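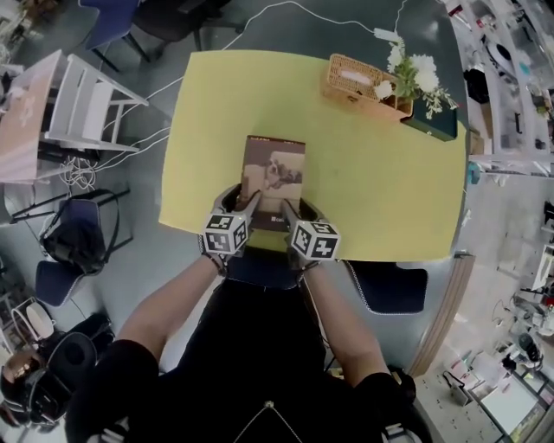 장마철만 되면 책에서 꿉꿉한 냄새가 올라와서 저는 6월이 오기 전에 책장을 한 번 싹 비워요. 제일 먼저 손대는 건 큰 화집이 아니라 문고본이에요. 갈색 표지의 이런 작은 책은 눕혀서 쌓아 두면 밑에 깔린 것부터 눅눅해지더라고요. 그래서 탁자 위에 똑바로 세워 놓고 책장을 부채처럼 살짝 벌려서 반나절쯤 바람을 쐬어 줍니다. 햇볕에 바로 두지는 마세요! 저는 예전에 창가에 뒀다가 아끼던 소설책 책등이 허옇게 바랬어요(아직도 속상해요).

냄새가 이미 밴 책은 뚜껑 있는 상자에 베이킹소다 한 종지랑 같이 넣어 둡니다. 가루가 책에 닿지 않게 종지 위에 거즈를 씌우고 고무줄로 묶어 주세요. 사흘 지나서 꺼내 보고, 그래도 냄새가 나면 가루만 새것으로 갈아서 며칠 더 둬요.

먼지는 마른 붓으로 텁니다. 동네 문구점에서 3000원 주고 산 납작붓인데 몇 년째 잘 써요. 책을 꼭 다물린 채로 윗면을 책등 쪽에서 바깥쪽으로 쓸어 주면 먼지가 안으로 안 들어가요. 물티슈는 종이가 우글우글해져서 저는 코팅된 표지에만 쓰고 바로 마른 천으로 닦아요.

다시 꽂을 때는 손가락 하나 들어갈 만큼 헐렁하게, 벽에서도 조금 띄워서요. 책장 뒤쪽 바닥에는 신문지를 접어 깔아 두는데 장마 때는 일주일에 한 번씩 갈아 줍니다. 다음 글에서는 찢어진 책장 붙이는 풀 이야기를 해 볼게요.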